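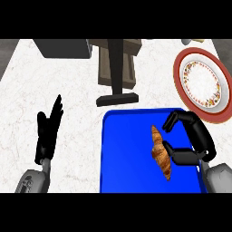
White marble countertop with gray and pinkish veining, shown with a blue tray, a round plate and a croissant.

Etching and dull spots on a marble counter in a shared kitchen
Posted in: Home and Property, Stone and Tile
11 Mar 2020

Posted by: Grindoswood Residents Office

Our office manages a residential building in which the ground floor kitchen is shared by all households. The counters were replaced last May with white marble supplied through Vergara, a regional stone yard. The material has light gray veining and a polished finish. No written care instructions were left with us at the time of installation, and the supplier has not yet replied to two requests for them.

Over the winter we have noted a number of dull marks near the sink and beside the coffee machine. The marks are pale, mostly circular, and do not respond to dish soap and warm water. They can be seen clearly when one stands to the side and looks across the surface toward the window. When viewed from directly overhead, they are difficult to find. There is also one yellowish stain, the size of a coin, where a bottle of cooking oil was kept.

The cleaning contractor has proposed a mild vinegar solution for the dull marks and has offered to apply a sealer called Zondine over the whole surface afterward. The quoted price is $284. Before we authorize the work, we would be grateful for guidance on the following matters.

First, whether vinegar is suitable for this stone in any strength. Second, whether a sealer will remove the dull marks or prevent new ones. Third, whether the oil stain should be treated before or after the sealer is applied. We would also welcome suggestions for the wording of a notice to residents, as the present one ("Please be careful with the counter") has had little effect.

Thank you in advance for your assistance.

Posted by: Pinen Stone Care Desk

Please do not allow the vinegar treatment to go ahead. Marble is composed mainly of calcite, which reacts with acids. Vinegar, lemon juice, wine, tomato sauce and many bathroom cleaners will dissolve a thin layer of the polish and leave exactly the type of mark you describe. Diluting the vinegar slows the reaction but does not prevent it.

The dull circles are known in the trade as etch marks. They are a change in the surface itself, and for that reason soap has no effect on them. Light etching on a polished counter can often be improved with a marble polishing powder, applied with a damp white cloth and worked in small circles. Test the powder first in a place that is out of sight, such as the strip behind a small appliance. If you can feel the edge of a mark with a fingernail, the damage is deeper than a powder can correct, and a stone restoration firm should be asked to hone and repolish the area.

With regard to the sealer, I cannot comment on the product you name, as I have not used it. The usual penetrating sealers soak into the pores of the stone and slow the absorption of oil and colored liquids. They offer no meaningful protection against acids. A sealed counter will still etch. Any contractor who states otherwise should be asked to put the claim in writing.

The oil stain should be treated before sealing, as a sealer may hold the remaining oil in place. The customary method is a poultice:

Mix baking soda and water to the thickness of peanut butter.
Spread the paste over the stain and slightly beyond its edge.
Cover with plastic wrap and tape down the sides.
Leave in place overnight, then remove the wrap and allow the paste to dry fully.
Lift the dry paste with a plastic scraper, rinse with plain water and dry with a soft cloth.

Older oil stains commonly require more than one application. The stone will look darker while it is damp, and the result should not be judged until the following day.

To find out whether a sealer is needed at all, place a few drops of water on a clean, dry part of the counter and wait 20 minutes. Wipe the water away. If the stone beneath has darkened, it is absorbing liquid and may be sealed. If there is no change, the money is better spent on the polishing. The test should be repeated in several locations, with particular attention to the area around the sink, where wear is heaviest.

For daily cleaning, use a cleaner labeled as pH-neutral and safe for marble, or a few drops of mild dish soap in warm water, followed by a rinse. Soap that is not rinsed leaves a film, and this film is frequently mistaken for etching. You may wish to rule it out before paying for any work.

Posted by: Upper Floor Tenants Group

We had the same problem in our building and just put cutting boards and trays out. People use them if they are already sitting there. We did not seal anything and it has been fine.

Posted by: Shared Facilities Advisory Page

The first reply is sound, and I would add only a few remarks on the management side.

A notice is more likely to be followed when it names the items concerned. The following wording has been used in a shared kitchen under our supervision: "This counter is marble. Lemon, vinegar, wine, tomato and soda will mark it permanently. Please use a board or tray, and wipe up spills at once." It should be posted at eye level beside the sink and beside the coffee machine.

Bottles of oil and vinegar should be moved to a tray or a shelf. Hot pans should be placed on a trivet. Marble tolerates moderate heat, but a sudden change in temperature can cause cracking, and existing repairs filled with resin may discolor.

You should also review the cleaning contract. Many general-purpose sprays contain citric acid, including several sold as "natural," and staff may be using one without being aware of the difficulty. Ask for a list of the products in use and have any acidic or abrasive item withdrawn from that room. A polishing visit has little value if the same spray is in use the next morning.

Finally, please keep dated photographs of the marks, taken at a low angle toward the window, together with copies of your letters to the stone yard. Should the installer be asked to contribute to the repair, the lack of care instructions may be relevant, and allowing 30 days for a written reply would be reasonable.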